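August, late evening

The kettle has gone on for the third time and I have promised myself this will be the last cup, so I had better get today down before I fall asleep in the chair.

I woke far too early, before six, with the gulls making their usual racket on the roof of the Vallard building, and lay there thinking about the bead rack. I've been carrying it round in my head since spring. It is meant to hang in the back window and hold all the reels and the little jars that currently live in shoe boxes under the bed, and every time I need a particular thread I have to get down on my knees with a torch. So it was aluminium extrusion in the end, after weeks of dithering over pine. Pine would have been cheaper and kinder to look at, but it would have warped in that window by Christmas, I'm sure of it.

The order from Ravn came to 397 for everything, the long lengths for the window included, and I did wince. I have written it in the back of the book in very small figures. They cut the short lengths for me and did it properly too, lovely square ends, hardly a burr on them. The longer ones are still in their cardboard tube behind the door and can stay there until I've learned on the small frame.

Breakfast was toast and the last of the plum jam from Paltitz (must write and say thank you, it has been on the list for a fortnight and I am ashamed of myself). Then I cleared the table and put the teal cloth down, the good smooth one, and had a happy hour or two just laying pieces out and moving them about. I do love that part of any job, before anything has to be tightened. The radio was doing a long programme about canals and I only heard half of it.

The corners took me most of the morning. I had it in my mind that you simply push the brackets in and do them up, but each one wants to creep a hair out of true as it bites, and I undid the first one 4 times before I would let it alone. My thumbs are quite sore tonight. I checked it with the old set square and it's as near as I shall ever get it.

After lunch I had a go at the pegs and the clear clips, and by teatime I was pleased enough with it. 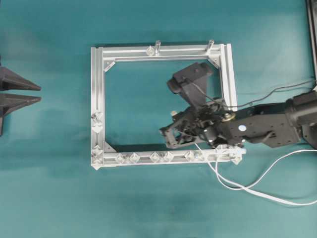
The small frame on the teal cloth, two pegs up on the top rail and the clear clips along the bottom.

The clips are prettier than I thought they'd be, quite like bits of glass when they catch the light. I haven't spaced them evenly and I keep changing my mind about whether I want to. Reels come in such different widths – the fat linen ones would need a gap to themselves – so perhaps I'll leave them be until I've tried it with the real things.

Rang the hardware shop about hooks for the window and they shut at half past four now, apparently, so that's for tomorrow. Also lamp oil, stamps, something for supper that isn't eggs. The window opening is 67 across by the steel tape, and I want to measure it again in daylight before I touch the long lengths.

Rain starting. I've left the washing out.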